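## The Ring

Kirsten Cormier had the keys to her mother's house on a ring that had come with a bag of dog food. It was plastic, shaped like a bone, and in June it snapped in the parking lot of the Kowalchuk building. She found all the keys except the one to the shed, which had gone down a storm drain. She could hear it hit the water.

She put the rest in a sandwich bag and drove over.

The house had been on the market for 14 weeks. The agent, Emanuel Vlad, had asked for every key on one ring, labeled, by five o'clock. He had a buyer coming back for a second look, a man who wanted to see inside the shed and who had asked about it twice.

"Is there a lot in it?" Emanuel said on the phone.

"A mower. Some paint. I don't know, I haven't been in there."

"You haven't been in there at all?"

"It was my dad's," she said.

She let herself in through the side door and emptied the sandwich bag onto the kitchen counter. Her mother had picked that counter out herself, beige with speckles in it, on the grounds that it wouldn't show crumbs. It didn't show keys very well either. Kirsten pushed them into a line and tried to remember what each one was for. Front, back, side. One was for a bike lock. One was for a filing cabinet they had sold.

In the drawer under the phone there were rubber bands, a tape measure from Falletero Lumber, and an envelope with her father's handwriting on it that said RINGS. She thought at first it would be jewelry. She sat down before she opened it.

They were key rings, the ordinary split kind, thin and silver, never used. He must have bought them at the hardware store and put them in an envelope so they wouldn't get mixed up with the washers. She shook one out.

Her fingernails were too short to open it. She tried the edge of a dime and then a butter knife. Her father used to do it with his thumbs. He'd have the two ends apart and the key halfway around while he was still talking about something else, usually the Ralomeo, a car he had owned for 3 years and complained about for the rest of his life.

The ring got away from her and rolled behind the toaster. She got it back and tried again. 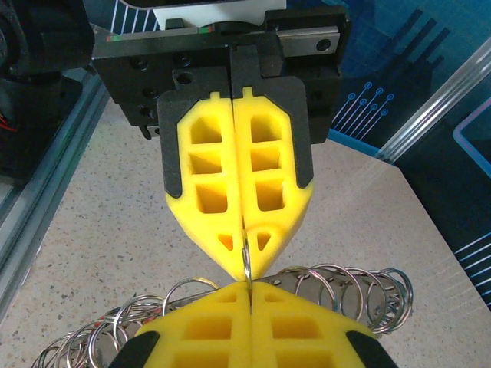

## The Shed

Idrisa Barasa from next door came over when he saw her car. He was holding a pair of pliers, but that was only because he had been fixing his gate.

"Your mother called me," he said. "She says you're doing the keys."

"She called you from the home?"

"She calls most days. She likes to know about the gate."

Kirsten showed him the ring. He put the pliers down on the table, slid the tip of a pocketknife into the split, and held it open while she fed the keys on. Front, back, side. They went around the coil one after another with a scraping sound she had forgotten. She left off the bike lock and the filing cabinet.

"There's one missing," she said. "The shed. I dropped it."

"Your father gave me one," Idrisa said. "After the time with the wasps."

"What time with the wasps?"

He looked surprised that she didn't know. He told her while they walked back to his place to get it. Her father had gone into the shed with a can of spray, pulled the door shut behind him so the wasps wouldn't get out, and then couldn't find the latch. Idrisa had heard him from the driveway. He was shouting, but he was also laughing, and it had taken the two of them a while to get the door open. He was stung on the ear. He made Idrisa promise to say nothing to her mother, and the next morning he brought over the spare.

The key was on a nail inside Idrisa's garage. It had a piece of masking tape on it that said SHED – PULL HARD.

They went across the lawn together. The lock turned without any trouble, but the door had swollen and she did have to pull hard. There was the mower, and there was the paint. A blue jacket hung on a hook, and below it was a coffee can full of screws.

She checked the time. It was ten past four, and Emanuel's office was across town.

"Do you want a minute?" Idrisa said.

"Could you hold the door?" she said, and she went in and took down the jacket.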